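Quiénes somos

Inum Gestión Inmobiliaria 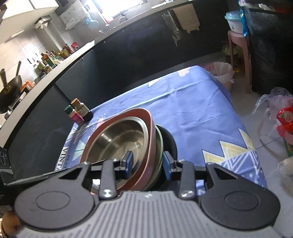
Cuencos apilados sobre la mesa.

Inum asesora a compradores, vendedores y arrendadores de vivienda desde hace 20 años. La dirección corresponde a Marisol Hinojosa, al frente de un equipo de 11 profesionales con formación jurídica y técnica.

La entidad se ocupa de la tasación, la revisión de cargas registrales, la redacción del contrato de arras y el acompañamiento ante notaría. La administración de alquileres se presta a través de nuestra filial Hoekstra, con oficina propia.

Los honorarios se comunican por escrito antes de la firma del encargo. Atención al público a partir de las 8 de la mañana. En agosto, únicamente con cita previa.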